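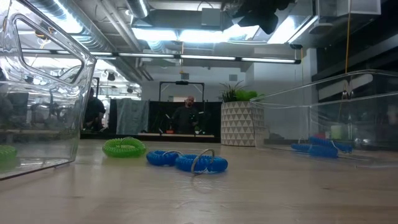
Coiled wrist keychains on the table, with a clear plastic storage bin at left.

Momadthorpe Festival Dance Program
Progress report to the Bainbridge Fund, second reporting period
Submitted 2026-04-18 by Asmaa Salem, program manager

1. Status

The program is on schedule for the November festival. Of the four work packages in the grant agreement, the first (teacher recruitment) is closed, the second and third (weekly classes, live music) are running, and the fourth (festival night) is in planning. One change to the budget is requested in section 5.

2. Weekly classes

Classes cover three forms: dabke, Polish folk couple dances and a mixed beginner group that takes steps from both. Enrollment stands at 90 against a target set in the grant agreement at the same figure. Total attendances for the period were 413. The dabke group, taught by Hatem Ramadan, is full and has a waiting list. The couple dances, taught by Jadwiga Krajewska, have places open, mainly for people who want to learn the lead.

The mixed group started late. The hall at Zakstead had its floor resealed and the first two sessions were moved to the school gym, where the sound carried badly. Attendance dropped in those sessions and came back once the group returned to the hall.

Class length was raised from one hour to 90 minutes for the dabke group only. Ramadan asked for this so that line work could be taught at slow tempo before the music was brought up to speed. The added hall time was paid from the existing rental line.

3. Live music

Latifa Zaki has put together a group of five players: two drums, one reed pipe, one fiddle and one accordion. They have played for four classes. The main technical problem is tempo. Recorded tracks used in class run at a fixed speed and the dancers have learned them that way, while the players tend to push the last section. Zaki and Ramadan have agreed on marked tempos for the three festival pieces, and these are now used in rehearsal.

The accordion part for the couple dances had to be moved down a tone to suit the fiddle. New parts were written out and shared.

4. Festival night

The draft running order has 10 items, each with a set length, plus an open floor at the end. Changeovers are planned at two minutes. Ulla Karppinen is handling stage and sound. She has asked for a full run with the players on the Zakstead stage before the order is fixed - the stage is shallow, and a dabke line of more than 12 will have to curve at both ends.

Ticketing will go through Itanix, as in the first grant year. Sales have not opened.

5. Budget

Spending to date is within plan on teacher fees and hall rental. Costume spending is low because the couple dance group is reusing skirts and vests from earlier seasons. We ask to move 30 percent of the costume line to sound rental, to cover two extra floor monitors and a second rehearsal with the full system. The grant total does not change.

6. Open items

Written approval of the budget change - Bainbridge Fund.
Date for the full stage run - Karppinen, with the hall.
More leads for the couple dances - Krajewska.
Final length of the open floor - Salem and Zaki.

The next report will cover the remaining classes and the confirmed running order.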